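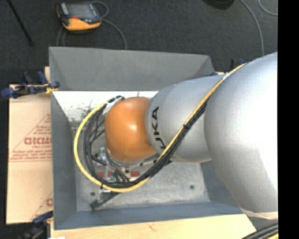
Vuvusel is a small company for children's crafts in the town of Haston. We run a craft room on Kamolrat Street, where children from four years old can come with a parent or another adult, and we also send craft boxes by mail to families who live too far away or who prefer to stay at home. On this page we would like to introduce ourselves and explain how we work. If you are looking only for opening hours or prices, these are on the page "Visit," and you do not need to read the rest.

How we began

Vuvusel began at a kitchen table. We were two families living in the same building, with five children between us, and in winter the children were too much indoors. In our first November in Haston it rained almost the whole month. We had moved from other countries, we did not know many people, and our English at that time was mostly for shopping and for the doctor. What we could do very well was paper. In both of our families the grandmothers cut paper, folded paper and made lanterns for the holidays, and we had learned it from them when we were small.

So we pushed the two tables together and we made lanterns with our children. They were quite ugly, and the children loved them. They hung them on the stairs, and a neighbor from the top floor asked if her daughter could come the next time. After this there was another child, and then a cousin of that child. By spring we could not fit in the kitchen anymore. We asked the laundromat downstairs if we may use their back corner when it was quiet, and for one year we did our crafts there, with a very pleasant smell of soap.

Later we rented the room on Kamolrat Street. It used to be a shop for curtains and it has a large window to the street. We painted it ourselves in a color which was called "warm oat" on the can and is more like mustard on the wall. We have become used to it.

The name

Many people ask us what Vuvusel means. It does not mean anything in any language that we speak. One of our children, when he was two years old, said "vuvusel" every time he wanted the scissors, and the word stayed in the family. We thought about a more serious name when we registered the company, but all the serious names we liked were already taken by somebody else.

What we do in the craft room

A craft session takes 40 minutes for the younger children. We tried one hour at the beginning, and in the last part the glue was usually in the hair. For children older than 7 there is a longer session in the afternoon, with sewing, weaving on cardboard and simple bookbinding. The children can take everything home on the same day, except for things with thick paint, which must dry on our rack until the next visit. Please come back for them! We have a shelf of clay turtles and painted stones that wait for their owners, and we do not have the heart to throw them away.

We choose one project for each week and we prepare the material before you come. A child does not have to make this project. Some children come for the lantern and spend all their time on punching holes in a strip of paper, and go home with a pocket full of small circles. It is fine with us. We only ask that the adult who comes with the child stays in the room, and that the adult does not finish the project for the child. We know how difficult it is, because we also want to straighten the ears of the rabbit.

In the summer months we move a part of the tables to the sidewalk in front of the window, if the weather is dry. There we do the projects that make more dirt: leaf prints, chalk, papier-mâché. In winter we do more cutting and folding, and in November, in memory of the first rainy one, we make lanterns for the whole month. On the last evening we put them all in the window. Families from the street bring something warm to drink. You do not have to be a customer to come and look, and you can also hang a lantern that you made at home.

The Borari box

Our craft box by mail is called Borari. It is a flat box, so that it goes through most mailboxes and you do not have to wait at home for it. In every Borari box there is material for three projects, a sheet of instructions with drawings, and one thing that is in the box only because it is nice, for example a button, a piece of ribbon or a strange paper clip. You will need to have at home scissors, a glue stick, and an old newspaper or cloth to protect the table.

We draw the instructions by hand. In the beginning we wrote them with many words, and parents wrote back to us that they had to read them aloud while the child was already doing something else. So we took out almost all words. Now many children of five or six can follow the drawings without help, and families who speak another language at home can use the same box. If a drawing is not clear, please write to us which one. We have drawn the paper owl again four times after letters from customers, and we think it is now correct.

The box comes once a month, and you can stop it at any time with a short message. We do not ask for the reason. You may also order a single box as a present. For a birthday party, it is better to write to us first, so that we can put the same colors in all the boxes. We learned about the colors at a party with only one box that had gold paper in it.

Where our material comes from

We buy paper, yarn and glue new, and always glue that can be washed out with water. Much of the rest is given to us or is left over from somewhere. A framing shop in Haston gives us the cardboard pieces from the middle of their frames. A tailor keeps fabric ends for us in a bag behind the door. We also collect from our visitors, and we are always happy to have:

clean egg cartons
jam jars with the lid
wool and yarn, also very short pieces
old maps and calendars
buttons of every kind

Please do not bring us toilet paper rolls. People have been so generous with them that we have enough until our children finish school.

We do not use glitter in the craft room. This is the question where we get the most complaints from visitors under the age of six, and we understand them. But glitter goes everywhere, into the drain and into the sandwiches, and we never found a way to get it out of the floor. For sparkling we use foil from chocolate, which we cut in small pieces. Somebody has to eat the chocolate first and we take care of this ourselves.

Schools and groups

We are glad to have groups from schools and kindergartens in the mornings. The room has place for 30 children if they are sitting, and for fewer if we are painting. For a bigger class we can come to you with our boxes on a cart, if your school is in Haston and has an elevator or is on the ground floor. There should be one adult for every table. Please tell us in advance about allergies, also to latex or wool, and about children who do not like noise or sticky hands. We have thin gloves in small sizes, and there is a quiet corner behind the yarn shelf with a rug and a lamp.

Teachers sometimes ask us if the projects fit with the subject of the class. Often we can arrange it. We have made volcanoes, bridges, the alphabet in felt, and for one class a digestive system from stockings, which was much admired.

Who works here

We are still a small company. The two families from the beginning are still here, and three more people now work with us: one packs the boxes, and two help in the craft room on the busy days. Everybody in the craft room has taken a first aid course for children. Between us we speak five languages, and we are always happy when a family comes in who speaks one of them. We are also happy when they speak none of them, and then we show everything with our hands.

Our own children are now bigger. The oldest does not want to be seen with a lantern anymore, but he helps us to carry the tables, for a fee.

Write to us

You can send us a message through the form on the page "Contact," or come in when the door is open. We answer every message, but we answer in the evening, when the tables are clean, so please give us one or two days. If you send a photo of something your child made, please tell us if we may hang it on our wall. The wall by the sink still has room for 40 or so if we take down the old schedule, and in the winter we will do it.

Last updated: Oct 2, 2021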